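Fesavell Forums > Bricks and Building > Storage and Sorting
Thread: Colour or shape? Settle this before we fall out

dulce_robles
Right, I need opinions. I've inherited 3655 bricks from my cousin (yes, she counted them, she's like that) and they've arrived in bin bags, all mixed up, with the odd hair grip and a dried-up felt tip for company. I started sorting by colour because it looks lovely and it's quick. Then my other half came in and said everyone who knows anything sorts by shape. We've now had the same conversation every evening and I'd like to win it. What do you all do?
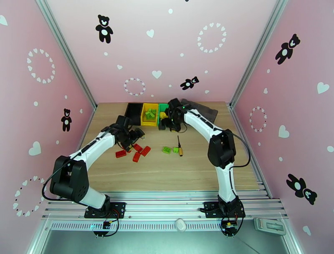
Red blocks and the sorting trays

I've got a budget of 80 quid for drawers or tubs, so please don't send me links to those posh cabinets.

mendoza_bricks
Sorry, but your other half is right. Try finding one small black plate in a tub full of black. It's like looking for your keys in a coal shed. If you sort by shape, a red one in a tub of mixed colours jumps out at you. I switched in June after years of doing it your way and I'm never going back.

Tubs from the pound shop are fine, by the way. Get ones with lids that clip.

tilly_k
Disagree! It depends who's building. My two are five and eight and they want "all the blue ones" for the sea or "all the green ones" for a dragon. They have never once asked me for a two by three. If I sorted by shape they'd just tip the lot out, and I'd be the only person in the house who ever put it back.

mendoza_bricks
Fair enough for little ones, but Dulce didn't say it was for kids.

dulce_robles
It's for me, ha. Well, me and my nephew when he's over. I want to build a harbour with proper cranes and a fish market, and I've got the plans half drawn on the back of an envelope.

Melquiades Montes
Long-time lurker. I've got a bit over your amount and I do neither, or both, depending how you look at it. Common bricks by colour, all the odd little bits by shape. Hinges in one tub, wheels in another, windows and doors together, and so on. Anything I've got fewer than a handful of goes in a biscuit tin and I rummage.

Before any of that though, wash them. Pillowcase with a zip, cool wash, no spin if you can help it, then spread out on a towel overnight. Don't put stickers or anything with a motor through, obviously. I did 2000 in one weekend that way and the kitchen smelled of fabric softener for days.

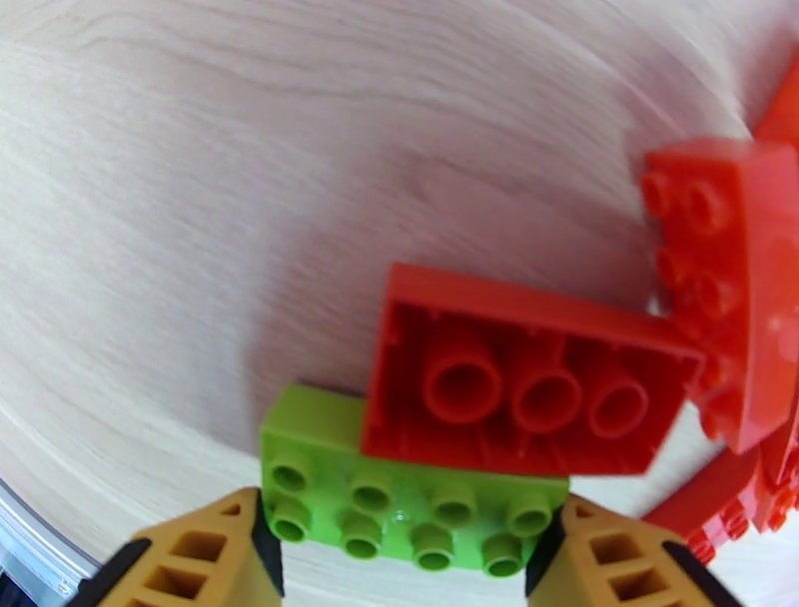
The other thing I'd say is do it in short goes. I put the radio on, do one mugful of bricks, and stop when the tea's gone. If you try to clear a whole bin bag in one sitting you start chucking things in any old tub by the end and then you have to do it twice.

eso_77
A zip pillowcase in the machine? I wouldn't. Mine came out scratched, the clear ones especially. Washing-up bowl and an old toothbrush, every time.

Melquiades Montes
Never had a scratch, but I do keep the clear bits out. Should have said that.

tilly_k
Toothbrush for three and a half thousand bricks?! Some of us have jobs, Eso :)

eso_77
I did 300 a night. It's quite soothing.

mendoza_bricks
Back to the drawers. If you can find a second-hand Clilerix unit, grab it. The drawers come all the way out so you can tip them on the table. Mine was 35 with one handle missing.

dulce_robles
Ooh, I'll have a look for one of those. I think I'm going with Melquiades' half and half, mainly because it means neither of us has to say sorry. Reds are nearly finished so they can stay as they are, and the wheels are getting their own tub tonight.

mendoza_bricks
You'll be back here by June asking how to re-sort them by shape.

dulce_robles
Not listening. Does anyone have spare tan slopes? I need loads for the harbour wall and I've got hardly any.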